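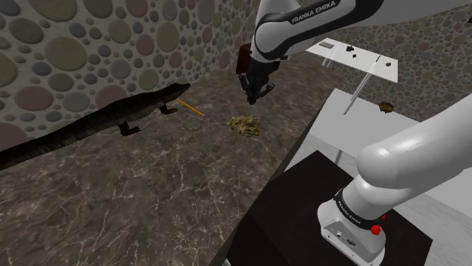 Side view, sim kitchen, marble top, Franka over the clutter.

October 28, 2019

Clutter runs for Pliltia, second batch. Question is still the same – does the approach planner get worse when the distractors are big and dark, or only when they are close to the target? Last batch mixed the two up, so no use to us.

Setup: gripper pointing straight down, big lizard on the counter, yellow stick thing near its snout. Wall is the circles texture again. Leave it in. Dillex had plain walls only and the depth net looked much better than it was.

Numbers so far: 917 episodes, 284 thrown out by the contact filter. Too many. Filter threshold is still the one from April, set for hard objects, and a heap of soft stuff trips it right away. Try 6 mm insted of 9 and rerun the same seeds before touching anything else. 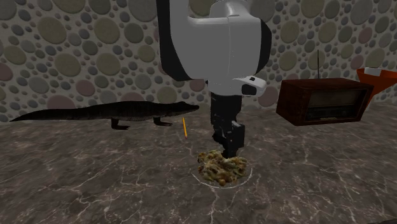
Cindix
simulation notes, clutter study

Food heap on the clear plate, gripper right down at the back of it where it is piled highest. Crocodile to the left, snout almost at the wrist, pencil between it and the plate. Radio on the other side. This is the kind of layout I want more of – tight on both sides, target in the middle.

Plate rim is very faint from this angle. Segmentation probably loses it, check the masks before blaming the planner. Also check if the antenna gets into the collision mesh, thin parts were dropped on import once already.

To do
- rerun with new threshold, same seeds
- split results by distractor size and by distance, seperate plots
- same layouts, plate swapped for an opaque one
- copy configs to the Hung folder

Recent entries
Contact filter, first pass
Wall textures and depth error
Dillex plain wall baseline
Import problems, thin meshes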